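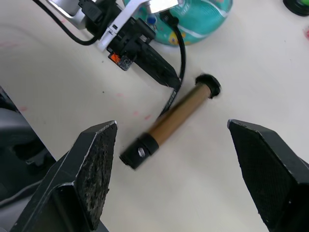 Is the Kellent curtain rod worth 60 dollars?

For a window you look at every day, I'd pay it. For the spare room, buy whatever is in the bargain bin and keep the door shut.

I bought mine in July to replace a Plostik tension rod that had been letting go of the wall, usually at night, with a noise like a burglar who has given up on being quiet. The Kellent screws in. That's the main thing I was paying for.

The brackets are heavy and the screws are decent. The wall anchors are not, so get your own. The instructions are one sheet of drawings in which a bald, cheerful man installs the rod without a level. I used a level. It took 2 tries and some spackle, and I no longer trust the bald man.

Finish: I ordered brass and it goes well with my door handles, though it does collect fingerprints. The telescoping joint is a small ridge, and curtain rings catch on it if you pull in a temper. Lined curtains haven't made it sag so far, and mine are the thick Nivari ones that weigh as much as a wet dog.

My brother-in-law Janaka has the Kartha rod, which costs 16 dollars less and has a smoother joint. His brackets wobble. He says they don't, while holding one.

Delivery took 3 days. The tube it came in is now the cat's.

Four stars. I'd have given the fifth for better anchors.

- Virgilio Sison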